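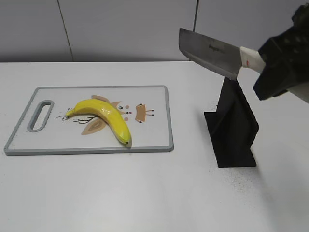 2 min read

Serving Fruit at Favmont: A Conversation With Our Director of Meals

2022-05-01

The Favmont Meals Office prepares 2855 lunches on each school day. Until December, fruit was offered only at the end of the serving line, and a large share of it came back on the trays. The office has since revised how fruit is bought, stored and served. The Director of Meals met with the district newsletter to discuss the changes.

"Our students were not refusing fruit," the director said. "They had 18 minutes to eat, and a whole orange takes a good part of that. We were asking a second grader to choose between peeling and finishing lunch."

The office began with the schedule. Fruit is now available at morning recess as well as at lunch, and anything unopened may be taken back to the classroom. Principals were consulted before the change, and two asked for a later start so that their custodial hours could be adjusted.
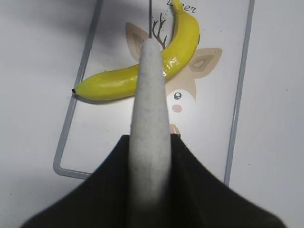

The director described the recess service as the simpler part of the work. Purchasing was harder. Under the former contract, all fruit arrived in one weekly delivery, which meant that schools received it underripe and served the last of it past its best. The current supplier, Lultano, delivers twice a week and accepts changes to an order until noon on the previous day.

"We used to order 2505 pieces and hope," the director said. "Now a kitchen manager can call and say that a class is away on a field trip. It sounds like a small thing. It has changed the budget conversation entirely."

Asked whether the second delivery had raised costs, the director said that the delivery fee was higher and that less fruit was being thrown away. A full comparison will be presented to the school board with the annual report.

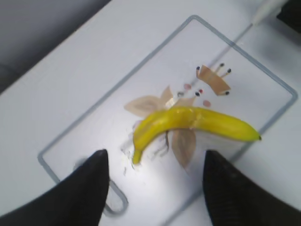

Training in the kitchens

Staff training was provided by Flirkum, which has worked with the district on food safety for several years. Each session covered hand washing, labeling, cold storage and portion sizes for the lower grades.

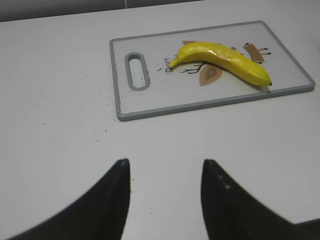 Portion size drew the most discussion. Younger children tend to leave a whole piece of fruit unfinished, and the office now asks kitchens to serve halves through third grade. That decision put more knife work into the morning, and the director was asked what equipment it had required. "Very little," the director said. "A plastic cutting board with a raised rim is enough for most soft fruit. The rim keeps the juice off the table, and wiping down goes faster. We spent far more on containers with lids."

The office plans to extend recess service to the middle school, where students have asked for a wider choice. "They want grapes and they want them cold," the director said. "We are looking at refrigerator space now."

Families may send comments on the fruit service to the Meals Office through the school their child attends.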